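Filed under: Neighborhood News, Swap & Share

Puzzle library moves to the Yusof building

The puzzle library has a new home. Starting this month, the shelves are on the ground floor of the Yusof building, in the room to the left of the stairs. The old cupboard at the Kurero hall is closed, and anything left outside it will get rained on, so please don't leave puzzles there.

Marlina Liew started the library with her late father's jigsaws and a few metal disentanglement puzzles that he kept in a biscuit tin. It now holds 200 items. Most of them are jigsaws, but the part that has grown fastest is the small stuff: wire puzzles, burr puzzles, rope and ring puzzles, sliding blocks, and a shelf of things that don't fit under any heading. There is also a drawer of single-player card games that came in with a house clearance and has never been sorted.

Borrowing works the same way it did before. You write your name and the number on the bag in the blue book, take the puzzle home, and bring it back within three weeks. There is no fee. If you want to keep something longer, write "longer" next to your name and we will leave you alone unless someone asks for it.

The numbering has changed, though. Danang Gunawan went through everything during the move and gave each item a new tag. Jigsaws start with J, wire and metal puzzles with M, wood with W, and the rest with X. If you have something at home with one of the old yellow stickers, bring it back when you are done and it will get a new tag then. You don't need to make a special trip.

Some notes on the metal puzzles, as they are the ones people ask about most.

They are graded from 1 to 5. The grades are ours and they are not very scientific. A 1 is something most people will get in a few minutes, and a 5 is something that two of us have tried for an evening without getting apart. Several people have told us that M14 is a 2 and should not be marked as a 4. We have left it at 4 for now. If you solve one and think the grade is wrong, write your own number on the card in the bag, and after a while we will go with what most people say.

Please return metal puzzles assembled if you can. If you can't get the pieces back together, put them in the bag loose and turn the tag over so the red side shows. Qistina Chong has offered to put these back together at home and is quick at it. What we would like to avoid is pieces being forced. Two of the older wire ones have been bent out of shape this year, and once the wire is bent the solution may not work anymore, which is no fun for the next person.
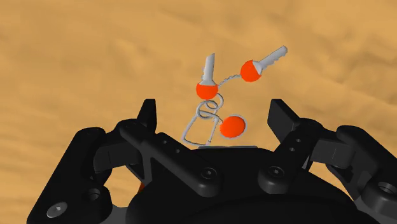
Solutions are kept separately, in the gray folder behind the blue book. They used to be in the bags, but too many people said they had looked by accident. You are welcome to read them in the room or copy one out. Please don't take the sheets home. We are missing the ones for M3, M9 and M22, and if you have worked out any of these, a hand drawing would be a big help.

For jigsaws, the usual request: if a piece is missing, say so on the box. People don't mind a missing piece nearly as much as they mind finding out at the end. The 200-piece ones are the most popular with families and we are short of them. We have plenty of very large landscapes and don't need any more for the time being. The harbor one has 117 pieces left of its original set and has been moved to the craft box, where anyone can take pieces for free.

Opening times are Monday from 4 p.m. to 7 p.m. The door on the street side sticks, so push hard near the handle. If the weather is bad we will still be open. On days when the building is open for other things you can drop returns in the crate under the coat hooks, but please don't borrow from the shelves without signing the book.

We are also trying out a solving table. It is a plain table with six chairs and a good lamp, and there will be a jigsaw on it that anyone can add to during opening hours. Wahyudi Nugroho picked the first one, a map of old railroad lines. The edges are done and most of the legend too. The bottom right corner is all pale green and could use some patient people.

A thank-you to Grullel for the shelving, and to Zulkifli Lumbantobing for driving it over in two loads. There are still three shelf brackets left over – if they are yours, they are in the crate.

Offers of puzzles can go to Marlina at the desk. Wooden and metal ones in any condition are welcome, even with no name or instructions.

Sign up to get this newsletter by email. You can unsubscribe at any time.
This site uses cookies to remember your preferences. Accept | Manage settings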